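Extra hands wanted for the cap table, October start

Hello! I run the sorting room at Emance, and we need another person or two to get us through the autumn. We buy in second-hand caps and hats, check them over, put right what we can and send them out again. It's a small place, up the stairs at the back of the Gallagher building on Trudel Street, and the kettle is never off for long.

We have almost 2,000 caps waiting at the moment (my fault, I said yes to a big lot from a shop in Jamby that was closing down) and they all have to go across the table before the Christmas orders start.

What you'd be doing: take a cap out of the sack, lay it on the board, look at the crown, the brim and the sweatband, try the strap at the back, then reshape it and send it to the right shelf. Baseball caps are most of it. You'll also get bucket hats, the odd flat cap and, for some reason, a great many bobble hats with no bobble. Buckles, poppers and spare buttons get sorted into trays as you go. Please don't mix the brass ones with the painted ones, I spent a whole evening undoing that last year.

You don't need experience. You do need to be happy standing for a fair part of the day (there are stools, but most of us forget to use them) and to have an eye for a brim that's been bent and bent back again. If you can sew on a button, lovely, tell me. If you can't, someone will show you.

Hours are 9.30 to 2.30, and we can work round school runs if you say so at the start. We need you for at least 4 weeks and I'd love it if you stayed longer. Once you've found your feet you'll probably get through 600 caps in a month, though I'd much sooner have fewer done well. Pay is the same for everyone in the room and I'll tell you the rate when you ring, before you've gone to any trouble. Lunch is your own, biscuits are ours!

There are 44 steps up and no lift, I'm afraid. If that's a problem, get in touch anyway, as there's label and parcel work on the ground floor.

To apply, drop a note through the Emance letterbox or ring the shop bell any morning after ten. A few lines about yourself will do, no CV needed. Come and have a go at the table before you decide.

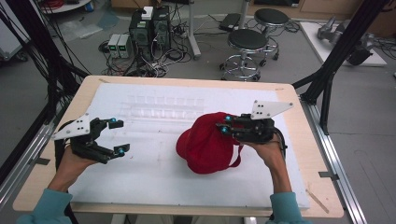

Casual and seasonal work

A red baseball cap on the white board, brim to the left and strap hanging down at the back. Crown first, then the brim, and leave the strap till last. Bring a jumper, the room gets chilly after lunch.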